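Looking After the Cell: What We Learned on the Parkska Bench

When we took over the Parkska cell in March, I'll admit we expected to spend our time programming. Most of it went into upkeep instead - and I'm glad, as I now know the machine far better than I would have from a screen. Our weekly check has 26 steps and takes two of us 60 minutes. We wipe down the perforated table, try the screws along the front edge of the maple board, and look over the gripper finger for play. If it has any, we stop and go through the Urkura joint notes before running anything at all. The blocks get a wipe too, and the log (we're on entry 2628, counting the earlier teams) gets a line for anything we moved, however small it seemed at the time. 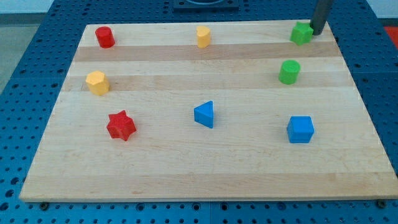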